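Lennox Grocers Extend Bag Credit to Loose Produce

December 9, 2023

Shops in the Lennox market district will apply a single bag credit to all loose fruit and vegetables starting next month, under revised terms published by the Jodine retail association. The credit had been limited to dry goods since the program opened in August.

Under the new terms, a customer who brings a reusable bag receives a credit of 2 cents per item of loose produce, up to a limit of 400 cents in a calendar month. The credit is deducted at the register and is not paid out in cash. Prepacked produce sold in trays, nets or sealed film remains outside the program.

The association said 803 households registered during the first phase. It had planned for nearly 1,000.
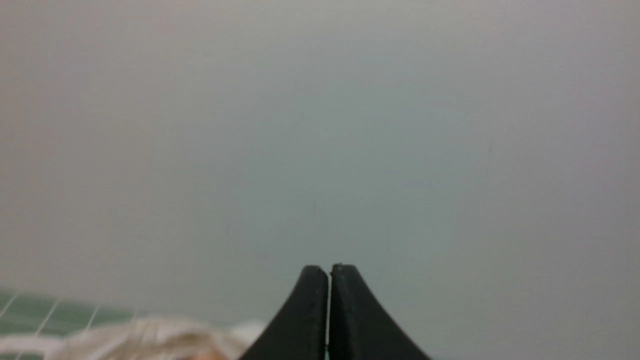
Registration was slowed by a labeling problem at the scales, according to Nour Saab, program manager at Jodine. Early scale software, supplied by Iltotik, printed one barcode for the produce and a second for the credit, and some registers read only the first. Customers were then asked to go to the service desk to have the difference corrected by hand.

"The two codes are now merged into one," Saab said. "The register reads weight, price and credit in a single pass. Stores that have not installed the update will have it before the new terms apply."

The revised terms also cover tare weight — the weight of the container subtracted before the price is calculated. Scales in participating stores will carry three preset tare values for light, medium and heavy bags. A customer whose bag does not match a preset may have it weighed empty at the service desk and marked with a tag.
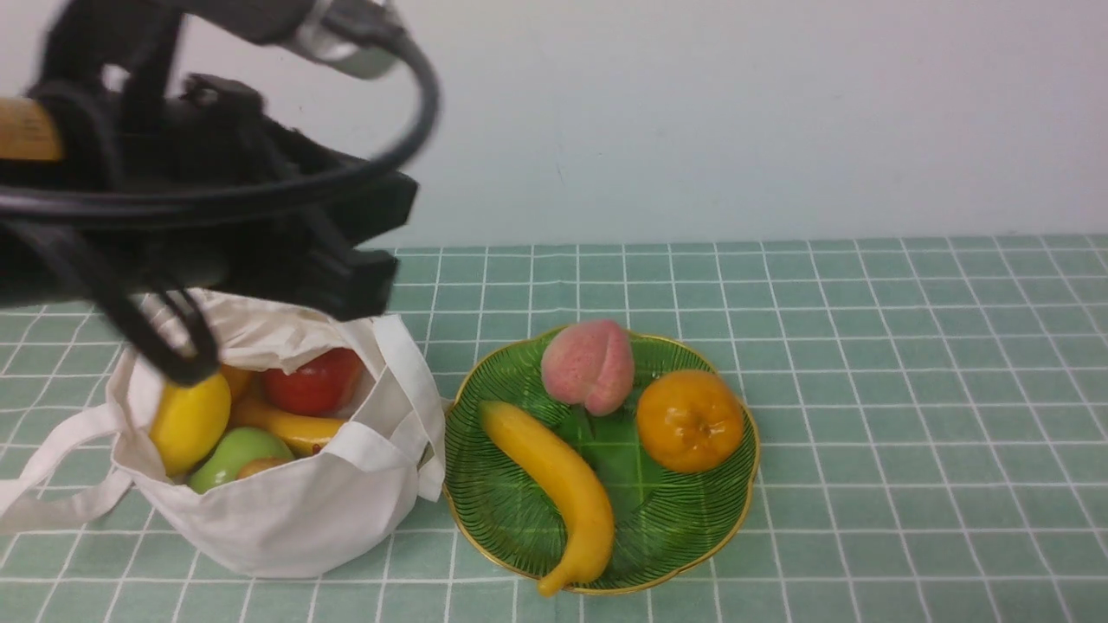
Bag type is defined broadly in the document. Any clean, open-top bag that can stand or hang on the scale qualifies, and no store logo is required. A plain off-white canvas tote falls within the definition, including one that has gone soft and crumpled at the sides. Bags with zippers or rigid inserts are accepted if they can be fully opened for inspection.

Mixed bags will be handled differently from single-item bags. Where several kinds of fruit are carried together, each kind must be weighed and labeled before it goes into the bag. Cashiers may remove items to confirm the labels.
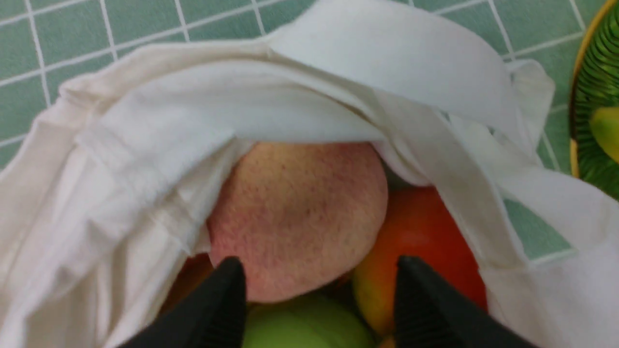 Soft fruit has a separate provision. Stores may decline to reweigh peaches, plums and apricots at the register if handling could cause bruising, and in such cases the printed label is final. Disputes over weight are to be raised before payment.

Sonen, the largest store in the district by floor area, will keep its existing paper bags at the produce counter alongside the program. Smaller stores may withdraw theirs once current stock is used up.

The full terms are available at the service desk of each participating store. Households already registered do not need to apply again.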